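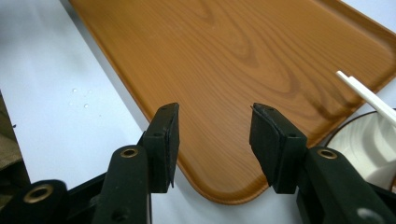
Annag reckons the long pedal at Itholm was never fluid, and that I should have pulled the front wheels and rocked the pads by hand before I bled anything. Fair call. I'd already cracked the nipples by the time she rang back, so the lines got a fresh bleed whether they wanted one or not, and the pedal felt exactly the same afterwards.

February, after tea. Car on stands, front end apart.

So, knock-back. Left front hub has play in it, top to bottom, and once I'd felt it I couldn't believe I'd driven home happy with the thing. Right front is nice and tight. Those bearings have done roughly 2,000 km, all of it race and practice, and the left side cops it at Itholm with the long right-hander and the kerb on the way out (which I was using heaps of, the video doesn't lie). Hub rocks, disc pushes the pistons back into the caliper, and the next time I go for the brake there's a whole lot of nothing up the top. Explains why it was fine in the slow stuff and horrible at the end of the back straight!

Pulled the Dikix log to make sure I wasn't talking myself into it. Brake pressure comes up late on lap 7 of the second race and you can see me doing the little left-foot pump down the straight from then on. I don't remember starting to do that. Azadeh went through the same file and pointed out that the first pump is way back in qualifying, one lonely blip, so it was on its way out before we'd even gridded up. Need to look at that trace between sessions and stop using the laptop as a lap timer.

Calipers: Bellinis came off easily enough. Seals look good, no weeping, pistons go back square. Dust boots are a bit crisp on the inboard side but they'll do another round. Left disc has some blue on it and a faint lip at the outer edge, still within size. Pads are the Nirex ones and they're tapered, more on the left than the right, which fits with the hub story. I'm not reusing them even though there's meat left. They can go in the spares tub for somebody desperate. 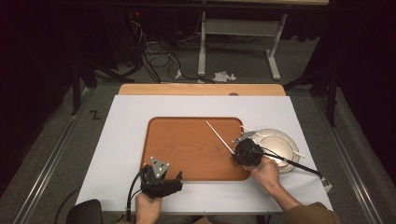
Woodgrain tray on the white sheet.

New bearings are on order for both sides. Azadeh thinks I should do the left only and keep the other one on the shelf, and she's probably right on the money side, but I'd sooner know they've both got the same life on them. Will press them in with the bigger sleeve this time. Last time I used the socket and I've wondered ever since whether I marked a race doing it.

While the scales were out: 1,280 kg with me in it and the tank where it normally finishes. Bit more than I'd hoped after all that mucking about with the rear glass. Cross weights had wandered as well, so somebody (me) has wound a spring platform and not written it down.

Still to do
Clean up left upright, check bore before pressing
Both front bearings, new hub nuts, stake them properly
Bed new pads, 2 sets so the spare set is ready to go
Copy qualifying trace into the brake folder
Reset platforms and WRITE DOWN the turns
Ring Annag about borrowing the camber gauge again

Radio loom is still playing up, drops out whenever I turn my head left. Haven't touched it tonight. Packing up now, the bore can wait till I've got decent light.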